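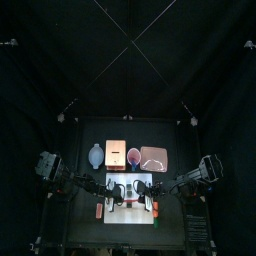 SECTION 4: SAFE WORKING PRACTICE - TWO-ARM TABLES

4.2 Shared handling over the board

1. Before the arms are enabled, the operator shall confirm that both grippers can reach the board without crossing cable loops.

2. Dishes, bowls and boxes shall be placed behind the board, clear of the path of either arm.

3. When both grippers meet at a thin strip, neither shall be opened until the other has been brought to rest.

CAUTION: Do not reach between the arms while they are enabled. Use the stop switch first - a paused program is not a safe state.

NOTE: Glare on a glossy board may affect tracking. Adjust the lamps before starting.

Departures from this section require written approval from Gladys Espinoza, Flelard Safety Office.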